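Shot Selection and Fatigue in the Stadcombe Amateur Basketball League

3. Method

Play-by-play sheets from the May rounds were typed into a spreadsheet by hand. The sample covers seven games and over 500 field goal attempts. Each attempt was coded by zone, quarter and time left on the shot clock. Two games were coded a second time by Attila Kovács to check agreement between coders. Free throws were left out.

Fatigue was not measured directly. Minutes played without a substitution served as a stand-in – a weak one for teams with short benches, such as Lotoner.

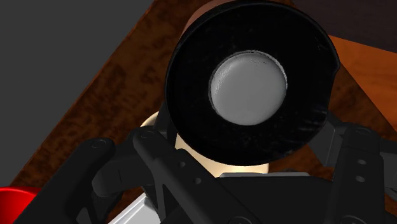

4. Results

Zollari took a larger share of its attempts from outside the arc in the fourth quarter than in the first. Abreu showed no clear change. Accuracy from mid-range fell for players with long unbroken stints, but the drop was small and came mostly from two players. Close-range accuracy stayed level. Overtime attempts were grouped with the fourth quarter, as in the league's own sheets.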